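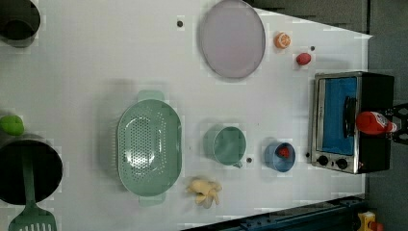 Project Report: Language-conditioned pick and place on a toy kitchen table
Team Petek, Jul 9, 2022

1. What we did

Question was simple. Does a policy trained on a cluttered table do better on new layouts than one trained on a tidy table with the same number of demos? We used the Zellau codebase for training, basically default settings, only changed the batch size.

2. Data

2442 demos total, teleoperated, all on the kitchen table. Overhead view only. Objects get shuffled between episodes: pots, colander, mug, toaster oven, ketchup bottle, play food, the rubber chicken. Every demo has one typed instruction ("take the ketchup off the oven", "put the lime in the pot"). We threw out 193 becuase the instruction didn't match what the arm did. Should have checked this in January when we started, would of saved a week.

3. Test

200 trials per policy, new layouts. Success = object in the right place and gripper open at the end. Tidy policy: 88 of 200. Clutter policy: 131 of 200. Same checkpoint step for both.

4. Where it fails

- Ketchup on its side on top of the oven. Gripper comes in too low, bumps the oven.
- Things near the table edge, partly out of view. Both policies bad at this.
- Spatula in pot. Grabs the rim instead of the handle.

5. Left to do

Second camera from the side. Rerun the tidy set with a different seed, we only did one so the gap could be smaller than it looks. Logs are in the Rarnine folder, ask for access.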